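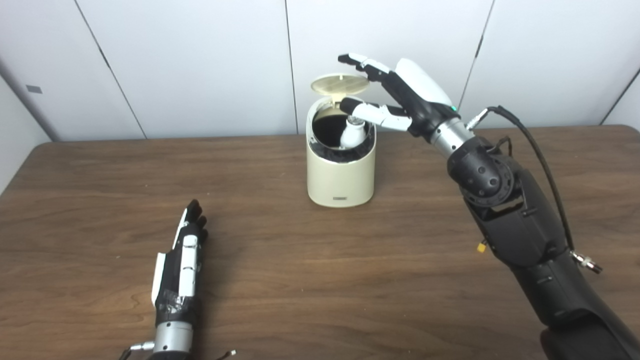 Flita 旅行读书会 十一月例会纪要

时间:晚上七点半至十点差一刻
地点:老地方,二楼靠里那间
记录:本期轮值记录员
出席:常来的基本都到了,另有四位新朋友第一次来,欢迎欢迎!

一、上次纪要

上次纪要通过,改一处:葡萄牙段的夜车写成了"每晚都有",应为"夏季每晚,其余时间要查当季时刻表"。请把旧版打印件扔掉,免得有人照着旧的买票。

二、春季行程:定了去 Falcão

讨论了快一个钟头,最后举手表决,春天去 Falcão 河谷,不去海边。提议海边的几位也很大度,说海边留到秋天,那时候水还暖,人也散了。

先把大家关心的情况记下来。Falcão 是河谷中段的一座小山城,老城在坡上,新城和汽车站在坡下,中间隔着一段石阶路。去年去过的会员带来了手绘地图,画得真好,连哪家面包店几点出第二炉都标了。城堡遗址在最高处,海拔不算高,但从汽车站一路走上去,中间没有平地,膝盖不好的朋友请坐小巴,小巴在老城门口停,车票上车买,司机不收大面额纸币。

城堡的主塔要爬100级台阶,螺旋形,很窄,上下共用一条道。建议早上刚开门时去,那时下来的人少。塔顶能看见河在山脚下拐的那个大弯,去过的会员讲到这里语速明显加快,在场的人都听得很向往。开门时间冬春两季不同,春季提前半小时,以门口贴的为准。

城堡下面的小博物馆也值得留两个钟头。展厅不大,主要讲古时候河上的运酒和收税,有一间专门放界碑,拓片可以摸。周中有一个下午闭馆,具体是哪一天各处写法不一,由行程组写信去问。

会上有人问能不能当天来回。可以,但是会很赶,而且会错过傍晚。傍晚的老城是另一个样子,游客大巴都走了,广场上的孩子开始踢球,石墙还留着白天的热气。大家一致同意住两晚。

三、交通

行程组比较了两条路线。

第一条,飞到首府,再坐火车到河谷口,换长途汽车。火车沿河走的那一段风景极好,去程请尽量坐右边,回程坐左边。换车时间足够喝一杯咖啡,咖啡就在站台边上那个小窗口买,站着喝。

第二条,租车自驾。自由,可以在沿路的小村停下来,缺点是老城里不能停车,山路弯多,晕车的朋友要想清楚。

最后决定大部队走第一条,想自驾的自行组队,在老城门口会合。自驾组请提前报名,方便行程组统一发停车场的位置。那个停车场入口很不显眼,导航常常带到隔壁的橄榄园里去,去年就有一车人在里面转了两圈才出来。

四、费用

目前账上结余2,365元,上次讲座的场地费已经付清。这笔钱不补贴个人旅费,用来付集体项目:当地向导半天、博物馆团体讲解一次。剩余部分买书,放进公共书架。

个人旅费方面,行程组估算下来,不含机票,每人每天大约43欧元可以过得很舒服,包括住家庭旅馆和两顿正餐。有会员觉得偏低,认为应该把买酒的钱算进去(全场大笑)。结论是买酒自理。

机票请各人自己看,不做团购。去年团购改签很麻烦,大家还记忆犹新。

五、装备交流

这一项原定十分钟,结果聊了半个多小时,气氛非常热烈。

背包:Trulex 那款中号双肩包有三位会员在用,评价都不错,侧袋够深,水瓶不会掉出来。缺点是防雨罩要另配。春季河谷常有阵雨,来得快去得也快,请务必带上。

防晒:一位会员用 Skinley 的防晒棒,觉得爬石阶时补涂很方便,不用停下来洗手。另一位偏爱普通乳液,加一顶宽边帽。春天河谷的太阳比看上去厉害,两派在这一点上完全没有分歧。

鞋:石阶路磨得很光,下过雨以后尤其滑。请穿底纹深的旧鞋,新鞋至少提前两周开始穿。

行李箱:请不要带大轮箱。从小巴站到旅馆是鹅卵石路,拖起来整条街都听得见。

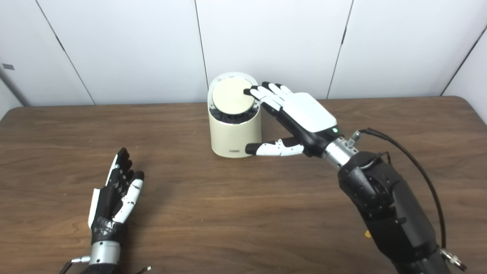
六、行前阅读

按惯例每次出行前共读两本。这次选了一本河谷地方史,一本上世纪的旅行随笔。地方史前三章略枯燥,讲的是修道院的地产纠纷,可以跳过,从第四章渡口那一节读起,后面非常好看!随笔集大家各自挑喜欢的读,下次例会每人带一段来念,长短不限。

有会员提议顺便学一点葡萄牙语。这个提议得到了全场最响的一次掌声。从下次例会开始,每次开头留一刻钟学几句:问路、点菜、道谢、夸人家的花园。发音请向会说的两位请教,城名最后那个音节要从鼻子里出来,今晚练了一轮,成果参差,兴致很高。

七、徒步支线

旅馆后面有一条老路通往上游的磨坊,单程走一个半小时,路标是石头上的黄漆,有些已经淡了。去年去过的会员强烈推荐,说沿途的野杏树开花时整面山坡都是粉白色。花期每年略有早晚,今年能不能赶上要看运气。

磨坊已经不磨面了,现在是一家很小的茶室,只收现金,有一种加了蜂蜜和迷迭香的热饮,大家听了都想喝。不走徒步的朋友那天上午可以逛集市,集市中午就收摊,橄榄和干酪要早去。

决定:徒步列为自选,下雨即取消,不另行通知,早餐时看天决定。

八、其他事项

1. 公共书架上的河谷旧地图册借出已久,请借阅的朋友下次带回来,行程组急用。
2. 照片分享夜仍按原计划,每人十五张以内,请提前挑好。上次有一位放到了深夜,照片确实精彩,但是末班车不等人。
3. 新朋友问要不要交会费:先来三次,喜欢再交。

九、待办

行程组:写信问博物馆闭馆日,联系向导,下次例会前给出旅馆名单。
自驾联络人:收报名,整理停车场路线说明。
全体:查护照有效期。请今晚回家就查!

下次例会时间不变,仍是晚上七点半。散会。

读者留言

山脚下的猫:太好了是 Falcão!我投的海边,不过看完纪要已经完全倒戈。请问小巴晚上最后一班是几点?

行程组 回复 山脚下的猫:去年是晚上八点四十,今年的春季班次还没贴出来,有了马上更新。

慢车旅客:补充一点,河谷口那个车站的寄存柜只收硬币,去程路过时可以先换好。另外站台咖啡窗口的蛋挞别错过,我一口气吃了两个。

第一次来的那个:谢谢大家这么热情,我已经在查护照了,居然明年二月到期,幸好看到最后一条。

橄榄园受害者:关于停车场,看到蓝色邮筒就左转,千万别信导航。

联系我们:请在例会现场或本页留言 | © Flita 旅行读书会 保留所有权利 | 返回顶部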